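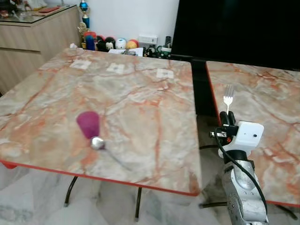 Arm at the second table with the fork; cup and spoon on the first table.

Erkwood Robotics Club
Minutes of the October meeting

Start: 6:30 p.m.
Present: Gladys Ríos (chair), Ojārs Dambrauskienė, Jhonatan Quintero, Marleny Villca, Kai Heitmann (minutes)

1. Minutes of the September meeting
Approved with one change. Under item 3 the spare servo was listed as ordered. It was only priced. Kai has corrected the file copy.

2. Table-clearing project (Cuadros)
Jhonatan reported. The arm now runs the full pick routine from the laptop without anyone stepping in to restart it between items. The club has logged 200 pick attempts since the start of the school year, all entered in the shared sheet. Of these, 41 were with the fork. The fork was added last because of its thin handle, and the group agreed at the time to start it standing up and move to lying flat once the grip is reliable.

Marleny has been sorting the failed attempts by cause. Most of the ones she has gone through so far are spoon attempts where the fingers closed a little too far back on the handle. The cup on its side gives less trouble but is slow, as the arm makes two approaches before it closes. Ojārs thinks the second approach is left over from the summer code and can come out. Gladys asked that it not be removed until the demo version is saved separately. Agreed.

There was a longer discussion about the square markers along the back of the first table. Ojārs said the position readings drift when one of them is nudged, and that people cleaning up have been nudging them. Jhonatan would like them taped down for good. Marleny pointed out that the tables get used for other things and tape leaves a residue. Decided: mark the corner positions with removable tape and check them against the drawing before each session. Ojārs to print the drawing and keep it with the laptop.

Marleny asked whether the gap between the two tables should be a fixed distance. At present the tables are pushed to wherever they look right. Gladys measured at the last session and will write the number on the same drawing.

3. Cable on the gripper
Kai raised this. The cable loops out to the side and he is concerned about it catching on the table edge when the arm swings low. It has not caught so far. Jhonatan does not want to tie it tightly to the links, as the wrist needs slack to turn. Options discussed were a spiral wrap, two loose clips, or rerouting it down the back of the arm. Kai will try the clips first. If they do not hold he will bring the wrap to the November meeting.

4. Flilulen competition
Registration is open. The entry goes in the household tasks category, same as last year. The rules have changed in one respect: teams have to submit a written description of how the robot decides which object to pick up first. Our current answer is that it takes the object nearest the arm. Ojārs felt that was enough. Gladys and Marleny would like something better than that in the write-up, and Marleny offered a first draft. Drafts to Gladys before the next meeting.

Team for the day will be Jhonatan (operator), Marleny (second operator) and Ojārs (setup). Kai will be there but cannot commit to the whole day.

5. Money
The account stands at $960. The gripper parts from Brurkine have been paid for and are included in that figure. Competition entry still has to come out. Kai asked for approval to buy cable clips and a second set of finger pads. Approved, no one against.

Gladys reminded everyone to hand in receipts – there are 2 outstanding from the summer and both are Ojārs's.

6. New members
Several students asked about joining after the school open evening. Jhonatan would like them to start on the practice arm and move to the Cuadros setup after a few sessions. Marleny said that when she joined she learned most by sitting next to the person running the picks, and suggested both. Left open. Gladys will write to the students with the session times either way.

7. Other business
The laptop battery is failing and should be kept plugged in during runs.
Ojārs asked that the fork and spoon be put back in the project box at the end of a session, as a set has gone missing before.

Actions
Kai – cable clips, finger pads
Ojārs – print marker drawing, receipts
Gladys – table gap measurement, letter to new students, registration
Marleny – write-up draft, finish sorting failed attempts
Jhonatan – save demo version of the code before any changes

Closed 7:50 p.m. Next meeting in November, same time.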